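Paper cups and the shared office: some notes

Every office I have worked in has had the same problem with paper cups, and every one of them has solved it by buying more paper cups. The Jarkcombe office went through a sleeve of them before lunch most days in July, and half of those cups had one inch of water in them and no known owner. I have now tidied up after enough of these places to hold opinions.

Start with where the cups live. Keep one sleeve out and the rest in a closet with a door that shuts. People treat a visible stack of six sleeves as a natural resource. Put the open sleeve upside down so the rims stay off the shelf, and take cups from the bottom end. Squeezing a cup halfway up to yank it loose is how you get one that pours down your wrist. 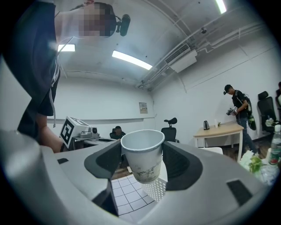 If a cup has gone out of round, run a thumb along the inside of the rim and it will mostly forgive you. If the rolled edge has split, retire it to desk duty. A tired paper cup will hold paper clips, screws, twist ties or the 30 pens that don't work, and it will do this for years without complaint. Don't put coins in it. They go through the bottom on the day you're carrying it over carpet.

Next, the wastebasket. A perforated plastic basket is fine for paper and terrible for anything with a swallow of coffee left in it, as the floor at Jarkcombe can testify. Line it, or set a second bin with solid sides next to the sink and call it the wet bin. Put the word on the bin in large letters. People will ignore small letters and then claim there weren't any.

Nest your empties before you toss them. Loose cups fill a bin in a morning; nested, 70 of them take up less room than a winter coat. At the Bomance building they went as far as standing a length of wide tube by the door to drop cups into. It worked beautifully until somebody dropped in a full one.

Light-colored floors show everything, so deal with drips early. Blot coffee first, then wipe with a damp cloth and a drop of dish soap. Checks and grid lines on a mat hide crumbs surprisingly well, which is a comfort right up to the moment you sit down on it. Shake mats outside, downwind of your colleagues.

And look up once in a while. Most cleaning schedules stop at shoulder height.

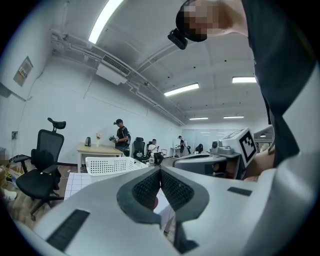

High wall unit, ceiling lights and overhead pipes, all easy to skip.

Do the high things first and the floor last, unless you enjoy doing the floor 2 times. Check the air conditioner's manual before you open anything, switch it off, and vacuum the filter with the brush attachment. Pipes get a dry microfiber cloth on a pole. An old sock on a broom handle does the same job and costs a sock.

Cover the desks before you start, or at least move the cups.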